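Lindale Neighbourhood Renewal Program: Frequently Asked Questions
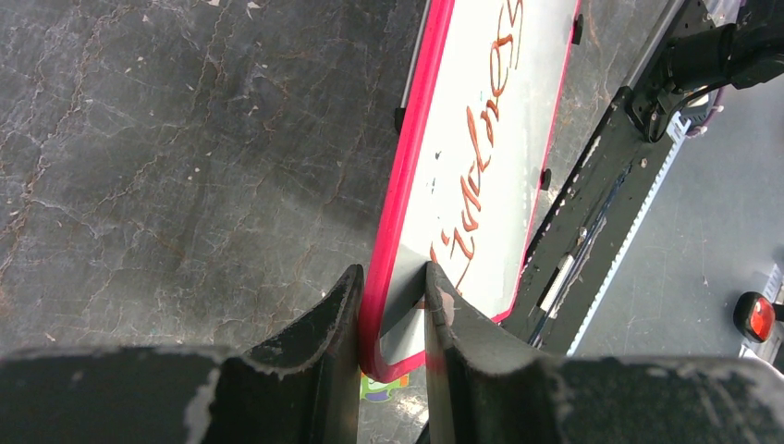
Small whiteboard with a pink-red frame.

What area does the program cover?
The program applies to the Lindale centre and the former Kustness rail yard. Properties north of the yard are assessed under a separate plan.

Who can apply for a project grant?
Incorporated associations, registered charities and traders leasing premises within the boundary. Individuals may apply through an auspicing organisation.

How long does assessment take?
Nine weeks from the closing date. Incomplete applications are returned once for correction – the assessment period then restarts.

Can a grant be used for rent?
Yes, for up to six months, provided the premises are open to the public. Bonds and utility arrears are excluded.

How many submissions were received on the draft plan?
Almost 1018, including those lodged at the Gál Street library. Submissions are published with contact details removed.

Who do I contact about heritage colour approvals?
Genji Nishimura, Urban Design, extension 3914. Enquiries about the Ukitz building should go to its leasing office.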